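Psalm numbering across a two-column reading table
Forum > Services and texts > Psalter

lector_pruvdale
Posted 29 January 2026

I am making a reading table for our Lenten services and would like it checked before it is printed. We have readers with two kinds of book on the stand. About half use a psalter with the Greek (Septuagint) numbers, the others bring an ordinary English Bible with the Hebrew numbers. At present the reader is given a number and has to work out the other one, and at least once last year we had two people read different psalms in the same kathisma.

The table is a spreadsheet, one row per verse, with extra rows for kathisma headings, stasis breaks and psalm titles. It comes to 2662 rows. Printing will be a short form with first and last verse only.

My conversion is at present:

Greek 1 to 8: same
Greek 9: Hebrew 9 and 10
Greek 10 to 112: add one
Greek 113: Hebrew 114 and 115
Greek 114: Hebrew 116, verses 1 to 9
Greek 115: Hebrew 116, verses 10 to 19
Greek 116 to 145: add one
Greek 146: Hebrew 147, verses 1 to 11
Greek 147: Hebrew 147, verses 12 to 20
Greek 148 to 150: same

Two questions. Is that right, and does anyone have a rule for verse numbers? I tried copying them straight across and they drift.

stichologist
Reply 1

The psalm table is right.

The verse numbers drift on account of the titles. Hebrew and Greek editions give the title a verse number where it is long enough. Most English Bibles print the title above verse 1 and leave it unnumbered. So in Psalm 3 the English verse 1 is verse 2 in the others. In Hebrew 51 (Greek 50) the title takes up two verses and English verse 1 is verse 3. Hebrew 52, 54 and 60 also have an offset of two.

Short titles usually take no number of their own. Psalm 23 is the one people know: the title is part of verse 1 and nothing moves.

There is no rule you can calculate from. You need an offset column with 0, 1 or 2 in it, filled in by hand from the books you actually use.

Fedir Holovko
Reply 2

Agree with the offset column, with one correction. You say Hebrew and Greek editions do this as though they always agree. They mostly do. The Greek has titles on some psalms where the Hebrew has none, and whether these get a number depends on the edition. Psalm 95 in the Hebrew numbering has no title, Greek 94 has one, and in the editions I own it isn't numbered separately. I would not promise that for every printed translation.

lector_pruvdale, which Greek-numbered psalter is it? That matters more than anything in general terms.

lector_pruvdale
Reply 3

The Zundik pocket psalter, second printing, 520 pages, blue cloth. Some have the first printing. I had assumed these were the same.

Liesbeth Aerts
Reply 4

They are not quite the same. In the first printing Greek 115 is numbered from verse 1. In the second it carries on from the previous psalm and begins at verse 10. Both practices exist in older books, so it isn't a misprint in either case, but a table that says "115:1" will send half your readers looking for something that isn't there.

Greek 147 has the same trouble. First printing starts at 1, second printing starts at 12.

I'd give the opening words next to the number in those two places. "I believed, and therefore I spoke" can be found in any edition in a few seconds.

stichologist
Reply 5

Opening words everywhere, I'd say. Then the verse number hardly matters.

Fedir Holovko
Reply 6

I disagree. Opening words differ between translations by more than you would think, and a reader who is nervous will look for exactly the words on the sheet. Several psalms also open nearly alike. Praise the Lord, Give thanks to the Lord, Lord hear my prayer. Numbers should come first, with opening words only where the numbers are known to fail. By my reckoning there are two such places here, plus the joins at Greek 9 and 113.

Malik
Reply 7

Why not get everyone on the same book? A table this size is a lot of work to keep two systems going. We bought one set, put the others in the cupboard and have had no trouble.

lector_pruvdale
Reply 8

Considered and turned down. Several of the older readers know their own books by position on the page and read badly from anything else. Also the cost.

Liesbeth Aerts
Reply 9

Malik, that works for a parish with four readers. It won't help with visitors, or anyone preparing at home from whatever they have.

Malik
Reply 10

We have nine readers. I take the point about visitors.

hypakoe
Reply 11

Has anyone tried the Skenia import for this? It will take a CSV and produce the short form by kathisma. We use it for the weekly sheets. You set the base numbering once and it prints the other in brackets.

stichologist
Reply 12

I used Skenia for one Lent. The bracketed numbers were correct for whole psalms and wrong for split ones. It printed Greek 115 as "(116)" with no verses, and a reader with an English Bible began at "I love the Lord", which had just been read as Greek 114. It may have been corrected. I would test those before relying on it.

hypakoe
Reply 13

Tested just now on the current version. Greek 114 prints as (116:1-9) and Greek 115 as (116:10-19), both right. Greek 147 prints as (147) with no verses, so that one is still wrong. Greek 146 is right. I'll report it.

Fedir Holovko
Reply 14

While you are in there, check Greek 9. It should read (9-10). The older version gave (9) and dropped the second half altogether, and since it is the first psalm of the second kathisma it is an easy one to overlook.

hypakoe
Reply 15

Greek 9 gives (9-10). Fine.

lector_pruvdale
Reply 16

Thank you all. I have added the offset column and gone through the first ten kathismata against the second printing. Results so far:

Offsets of 2: Greek 50, 51, 53, 59. This agrees with stichologist's list.
Row 666 had the wrong psalm against it, which threw out everything to the next heading. It was my own sorting error and nothing to do with numbering.
Greek 94, title not numbered, as Fedir said. (Looked ahead to the thirteenth for this.)

Still to do are the rest of the second half and the two places Liesbeth mentioned, which I will enter twice, once for each printing. 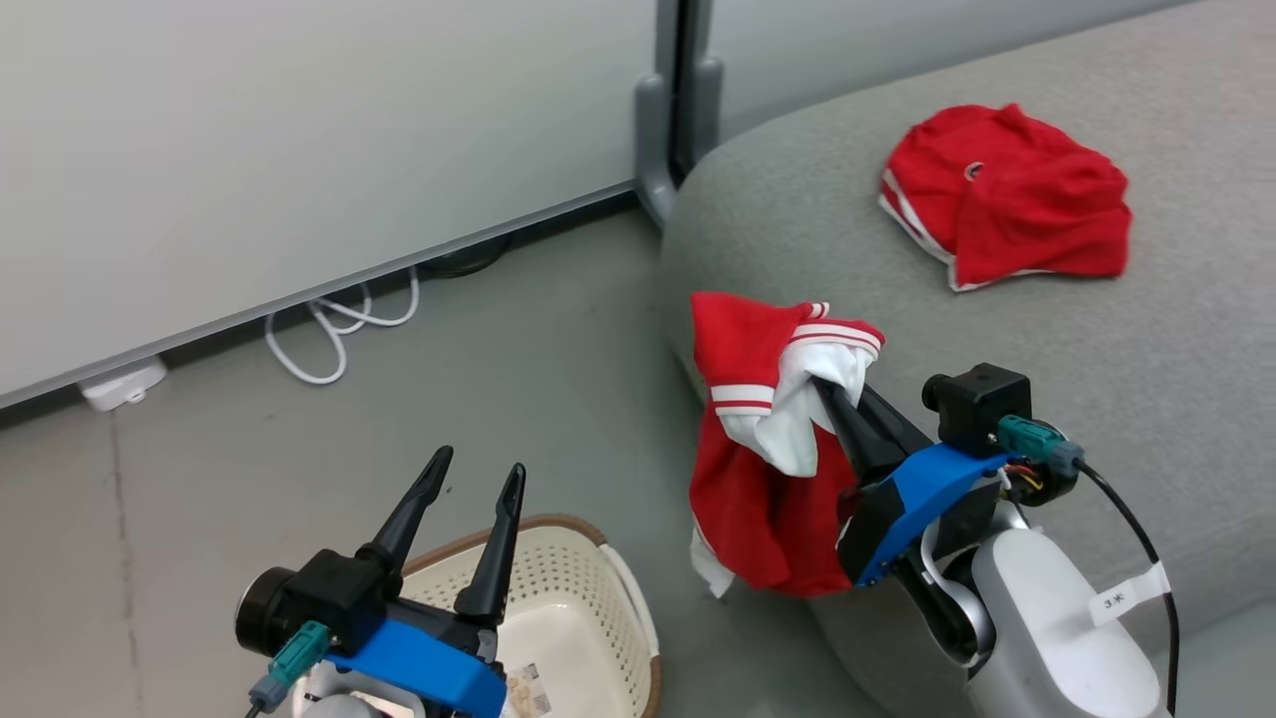 For the printed sheet I'm now thinking of four columns: kathisma and stasis, Greek psalm, Hebrew psalm with verses where split, and a last narrow column for opening words, left blank except at Greek 9, 113, 114, 115, 146 and 147. Verse numbers are left off everywhere else. A stasis always ends at the end of a psalm, apart from the seventeenth kathisma, so the verses aren't needed for finding the place.

The seventeenth is a single psalm (Greek 118, Hebrew 119) in three parts. It has no title in the Hebrew and the verse numbers agree in every book I have here, so I'd print verses for that one.

Liesbeth Aerts
Reply 17

Four columns is sensible. On the seventeenth: the stasis divisions are not at the same verse in every book. The usual ones are 1 to 72, 73 to 131 and 132 to 176, but when it is read in two parts, the break comes at 93 or 94 depending on whom you ask. State which scheme you are using at the top of that section.

stichologist
Reply 18

72/73 and 131/132 is what we do.

I'd still put opening words in throughout. It costs one column you already have.

Fedir Holovko
Reply 19

And I'd still leave them out. A column with six entries tells the reader that those six need care. A column with 150 entries tells them nothing.

stichologist
Reply 20

Then mark the six in bold and keep the others. I don't see that the two conflict.

Fedir Holovko
Reply 21

Bold on a photocopy, read under a lamp at Matins. We will have to differ on it.

Malik
Reply 22

What about 151? The Greek books have it after 150. If somebody counts rows they will ask.

Liesbeth Aerts
Reply 23

It stands outside the number and belongs to no kathisma. Kathisma 20 ends at 150. Leave it off the sheet.

lector_pruvdale
Reply 24

Leaving it off. Opening words at the six places only for this year, and I will ask the readers after Pascha whether they want more. The 72/73 and 131/132 divisions will be stated at the head of the seventeenth.

One last query on the eighteenth, which we read at weekday Vespers for most of Lent. Greek 119 to 133 is Hebrew 120 to 134 throughout, add one, no splits. Every one of those has "A song of ascents" as its title, and in the Zundik it is printed as part of verse 1. Can someone with another edition confirm that the offset is 0 for the whole group?

Liesbeth Aerts
Reply 25

Confirmed in two editions here, offset 0 from Greek 119 through 133.

hypakoe
Reply 26

Same in mine. Skenia also prints all fifteen correctly. Could you post the CSV when the second half is finished? I would run it against our September sheets as a check.

lector_pruvdale
Reply 27

Will do. It will have both printings in separate columns, with the offset column after them.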